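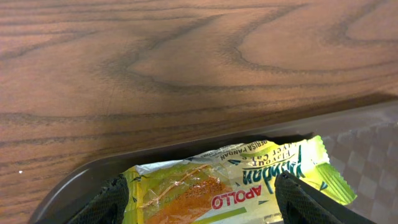 El etiquetado de la madera para mobiliario interior sigue tratando el acabado como un dato secundario. La ficha comercial indica especie, espesor y, con suerte, procedencia. Del recubrimiento se dice "barniz satinado" y poco más. Sostengo que el acabado debería declararse con el mismo detalle que la especie, porque en una superficie de uso diario determina la duración del mueble en mayor medida que la densidad de la tabla.

El término "satinado" describe un intervalo de brillo. No informa sobre la resina, el espesor de película seca ni la resistencia a líquidos. Una nitrocelulosa y un poliuretano de dos componentes pueden dar la misma lectura en el brillómetro y comportarse de forma opuesta ante una taza caliente o un limpiador alcalino. El comprador ve dos tableros iguales, con la veta en arco propia del corte tangencial, y paga por los dos lo mismo.

En el taller de Saltthorpe, donde trabajé con Chiamaka Danladi, aplicábamos a las mesas de cafetería un aceite endurecedor de la casa Breka en 2 manos, con lijado intermedio. El fabricante pedía un secado que el calendario de entregas no respetaba. Las reclamaciones llegaban a los pocos meses: cercos blanquecinos, zonas mates junto al borde, repelo en la testa. Danladi defendía pasar a un sistema catalizado. Yo me opuse entonces por la dificultad de reparación, y mantengo la objeción solo en parte.

El argumento de la reparabilidad es correcto para el uso doméstico. Un aceite se repasa localmente; una película reticulada obliga a lijar el plano completo. En hostelería el cálculo cambia. Con más de 1000 ciclos de limpieza al año, el aceite exige un mantenimiento que el local no programa. Waweru, la cadena para la que fabricábamos, lo tenía previsto en contrato y no lo ejecutó en ninguna de sus salas. Un acabado que depende de una operación omitida está mal especificado, aunque su química sea excelente.

Tampoco me convence el sello Jiltance, que algunos distribuidores presentan como solución. Certifica emisiones y contenido en disolvente, datos necesarios, pero no dice nada del desgaste. Una película puede cumplirlo y perder adherencia al primer invierno con calefacción.

La ficha mínima que propongo cabe en media página: tipo de resina, número de manos, espesor en seco, tiempo hasta el curado completo, limpiadores incompatibles y procedimiento de reparación. Rellenarla cuesta 15 minutos a quien ya conoce su proceso. Quien no pueda hacerlo debería revisar el proceso antes de vender la siguiente mesa.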